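Filed under: Bench Notes / Manipulation / Software

February, started a little after 8 in the morning, finished much later than I meant to

Coffee is made, the building is quiet, and I want to get the dish-tray work written down properly before Mostafa comes in and we start changing things again. I have gotten into the habit of scribbling the interesting parts on the back of printouts and then losing the printouts, so bear with me if this one runs on. Most of it is for me, and the rest is for whoever picks up the two-arm planner when I go on leave.

Where we left it. The job is three petri dishes and one long board with a handle at each end. The dishes need to end up on the board, and the board needs to be picked up by both arms, one per handle, and moved without anything sliding. We split this into two skills a while ago, loading and carrying, and I still think that was right. Carrying is Mostafa's and it is in decent shape. Loading is mine, and it has been a pain for two weeks, all of it on the third dish.

The first thing I did this morning was go back through the logs from the last long run. There were 109 attempts at placing the third dish. I had told everyone at lunch that the problem was grasping, and I was pretty sure of myself when I said it. Well, the logs say the grasp closed properly on 108 of them. One miss! So I have been tuning the wrong thing, and I owe Lahcen an apology for making him sit through my gripper-force speech. The failures come afterward, at the moment the planner decides where on the board the dish should go, and whether it is even allowed to go there.

Perception first. The dishes are petri dishes with green stuff in them, sitting on light wood, under overhead lights. The segmentation model is happy with the contents and unhappy with the rim. When the contents are a strong green the mask comes out round and a bit small, and when they are pale it comes out ragged, with pieces of table inside it. Our center estimate was simply the centroid of the mask, so a ragged mask gave a center that wandered from one update to the next. I watched it wander for a while on the overlay, and it has a sort of lazy drift toward whichever side the light is stronger.

What I changed: we don't use the centroid anymore. Sketen (for anyone new, that's our perception node, named long before my time) now takes the outer edge points of the mask, throws away the ones that disagree with their neighbors, and fits an ellipse with the aspect ratio pinned to what the camera geometry says a flat circle at table height has to look like. The only free things left are position and size, and size gets a strong prior because we know what dishes we bought. It is old-fashioned and I love it. The drift is gone on the strong green dishes and much smaller on the pale one.

The stick inside the dish was messing with us too, in a way I hadn't expected. Each dish has a thin green stick lying across it, and the orientation head was picking up on the stick and reporting a dish yaw. A round dish has no yaw worth caring about, but the planner was faithfully trying to match it, and would sometimes spin the wrist most of the way around to place the dish at the "right" angle. I had noticed those big wrist turns before and blamed the inverse kinematics. Sorry, inverse kinematics. I've now marked the dish class as symmetric about its vertical axis in the object config, which should have been done on day one, and the planner picks whichever wrist angle is closest to where it already is.

There is a question I haven't settled, which is whether anybody downstream will want the stick direction kept consistent. If they do, we'll put yaw back as a soft cost. I left the field in the message so nothing breaks.

Now the planner, where the real trouble was. Oksanen keeps a collision world with both arms, the table, the black frame rails, the board, and whatever Sketen reports. The board was modeled as a plain box. Its handles were modeled as two more boxes, and I made those boxes generous back in the fall when we were nervous about bumping them. Add the padding on the fingers, add the padding on the dish in the hand, and the free length between the handles shrinks a great deal. With two dishes already on the board, the sampler was looking for a third spot in a strip that hardly existed. It would find one now and then, right up against a neighbor, and then the final approach would fail its check and we'd get the hover — the arm sitting there just over the table, thinking, while everyone in the room stares at it.

I pulled one planning query out and replayed it offline. 3,650 candidate placements sampled, and 4 survived the collision check. All 4 were bunched together in the same corner. I looked at that plot for a good long while. You can't call that planning, it's a raffle.

So, changes in Oksanen, in the order I made them:

The handles are proper bars now, with clearance underneath, measured with calipers and typed in by hand. Padding is per pair of objects, so finger-to-handle keeps its big margin and dish-to-dish gets a small one. And placements are chosen for all three dishes together before the first one moves. That last piece is the one I'm fondest of. The old code placed each dish greedily in the roomiest spot, so the first would land in the middle of the board like a person who takes the center seat on a couch, and the other two had to make do. The new code solves for a little row, checks that the row is reachable, and then works through it. If a dish is already on the board when we start, it stays where it is and the row gets solved around it.

Reachability turned out to matter more than I'd guessed. The arms face each other across the table, and the far side of the board is a stretch for each of them. I had a rule that the nearest arm takes the dish, which sounds sensible and is wrong fairly often, because nearest to the pick is not always comfortable at the place. Now we score the pair, pick and place together, for each arm, and take the better one. The other arm gets sent to a parking pose, open and high, off to its own side. I made parking a real planned motion with its own timeout. Before, it was a hard-coded joint move that nothing checked, and I don't like to think about it too much.

Small thing on timing. The arms share a controller clock through Bultard, our bridge process, and I found that the right arm's state was being stamped on arrival when it should have been stamped at the source. It makes no difference when things are slow. It makes a difference when both arms are over the board at once, because the collision check sees the right arm slightly in the past. Fixed in the bridge, one line, plus a test that took me far longer than the line did. Mostafa, please look at this one before your next carrying run, I'd like a second pair of eyes on it.

After lunch Lahcen came over and we talked through what to do when the planner really has no answer. My instinct was to keep sampling longer. His was to let it give up early and move something, nudge a dish that is already on the board to make room. He's right, I think, though I made him argue for it. A nudge is its own skill with its own ways to go wrong, and pushing a dish with a fingertip is not something I want to do with an open lid. For the time being it gives up after the first full search, parks both arms, and writes the whole query to disk so I can replay it. That replay file is the best thing I've built this month, by the way. If you get a hover, do not restart the node. Save the query first, then restart.

The plant stays in the collision world as a fixed cylinder at the back of the table. I know it looks silly next to the carefully measured handles, but the elbow of the right arm swings through that region on some of the longer reaches, and a fixed, tall, awkward thing keeps the planner honest. The radius is padded heavily. Please don't shift it without updating the file! I've done it myself and spent an hour chasing a planner bug that didn't exist.

Still open, for tomorrow or whenever:

The pale dish. The ellipse fit is better there but the confidence still dips when a gripper gets close and throws its shadow over the rim. I want to try freezing the dish pose once the fingers are within a certain distance, and trusting the arm from there on.

Logging. Vestex, the run viewer, still shows the old centroid in its overlay, so don't be alarmed when the little cross doesn't sit in the middle of the dish. The planner isn't using it. I'll fix the overlay when I can stand to open that code.

The row solver assumes the board is lying straight along the table. If it's been turned much, the row comes out fine but the reach scores are off, and I haven't worked out why. Suspect a frame mix-up, table versus board. Look there first.

It's past 6 and my tea has a skin on it. Stopping.

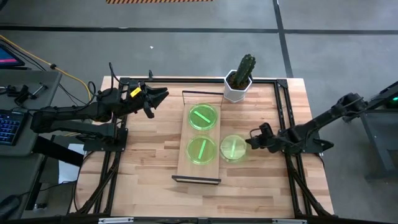
Two dishes on the board, third one still on the table by the right gripper.

Comments (3)

Mostafa Bouzid
Looked at the Bultard change and I'm happy with it. Could you do the same for the gripper state message? I think it has the same stamp-on-arrival habit. Also, I'd like the row centered between the handles if there's freedom, it makes the carry easier to balance.

Lahcen Metwally
Apology for the gripper-force speech accepted. On nudging, I'll write up a page on pushing from the side low down, near the base of the dish, and we can fight about it then. What happens now if someone sets a fourth dish on the table, does the solver ignore it or fail?

Reply from author
It fails, and not politely. Adding it to the list. Centering is an easy cost term, Mostafa, I'll put it in with the gripper stamp.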